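Refurbished Desktops Project: Interim Report to the Prondeo Fund
Reporting period ending January
Submitted by the workshop lead, Tam Community Workshop

1. Where we stand

The grant application promised 100 working desktops delivered to households and after-school rooms by the end of the funding year. The January position is 42 percent of the money spent and a good deal less than that share of the machines out the door. I would like this report to say plainly why, and to question two assumptions in our own application that I no longer think hold up.

The first assumption was that donated office desktops are mostly fine and need a wipe, a new drive and an hour of somebody's attention. The second was that a bigger donation is a better donation. Both sounded reasonable at the time we wrote them. The Fund's reviewer raised a doubt about the first, and the reviewer was right.

2. Intake

The large delivery from Mendum arrived in the fall and filled the back shelves and most of the hallway. It was presented to us as surplus stock in working order. Some of it is. A lot of it had clearly been picked over before it reached us, with memory gone, drives gone, side panels that belong to some other case, and in several instances no cooler on the processor. We accepted the lot without opening a sample first. I signed for it and would not do so again.

The old intake sheet recorded model, case condition and whether the machine powered on. "Powers on" turned out to be close to useless. A machine can spin its fans and show a light with a board that will fail under load an hour later, and we had several go back and forth between the bench and the "ready" shelf for that reason. The revised sheet requires the case to be opened and the board looked at before anyone plugs it in.

3. Bench work

Most of the hours in this period went into the inside of the machines: cleaning, checking the power section around the processor, replacing thermal paste, and testing. Capacitors are the first thing we look at on a board of this kind. A domed top or any crust at the base and the board goes in the parts bin. We do not replace capacitors. We tried it on a few boards early on, and the time it took could not be defended at the value of the finished computer.

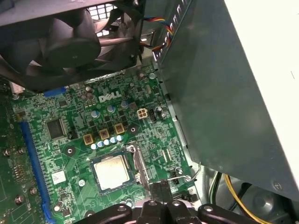 Dell desktop board with the processor in its socket. Heat spreader shows smudged residue.

Old paste is a dull subject but it has eaten more time than any other single task. Some of it wipes off with alcohol and a lint-free cloth. Some of it has baked on and has to be softened, wiped, softened again. The application allowed no time for this at all. We also lost a few processors to people lifting a cooler straight up while the paste still held, which pulls the chip out of the socket and can bend pins on the way. The bench instruction now says to twist gently before lifting, and to leave the retention lever alone unless the processor is coming out on purpose.

I have been asked whether the Prusar diagnostic kit, bought with this grant for $1,125, has sped things up. My answer is that I can't show that it has. It produces a tidy printout. It finds bad memory, which the free tools we already had also find. It has not once flagged a board that a careful look and a long load test would have passed. It may save time for a beginner, and I am willing to keep it on the bench through the spring and compare, but I would not support buying the second one listed in the budget.

4. Spending

The $700 line for thermal paste, cloths, alcohol and small hardware is nearly used up, well ahead of schedule, for the reasons given above. The drive budget is underspent, mostly on account of machines not reaching the point where they need a drive. Shipping is on plan. The second Prusar kit has not been ordered.

I request permission to move the money for that second kit into consumables and replacement coolers. If the Fund prefers to hold it back until the spring figures are in, we can manage, but we would be buying paste out of the general account by then.

5. Delivered machines

Feedback from the households is good as far as it goes. It doesn't go very far. The follow-up card asks whether people are satisfied, and people who have just been handed a free computer say yes. I would put little weight on those cards. A better measure would be how many machines are still in use after four months, and we have not been asking. We will start with the next batch. Returns so far have mostly been noise complaints and one power supply, and I'm aware that some people with a dead machine may simply have put it in a closet.

6. Changes already made

Cases are opened and boards inspected at intake.
A load test of four hours replaces the old power-on check.
Boards with suspect capacitors go straight to parts.
New donations are sampled before we accept the full lot, including anything further from Mendum.
The shelf label "ready" is used only after the load test has been signed.

7. Outlook

I don't believe the full 100 will be met by the end of the funding year with the stock we have. It could be met by lowering the standard, and there has been some talk of that. I would sooner report a smaller number of computers that run. If the Fund sees the target as fixed, the practical route is to buy a small lot of tested machines with part of the unspent drive money, and I can send a costed version of that on request.

The hallway is still full. Recycling pickup for the scrapped cases is being arranged, and the cost will appear in the next report under disposal, a line the original budget did not have.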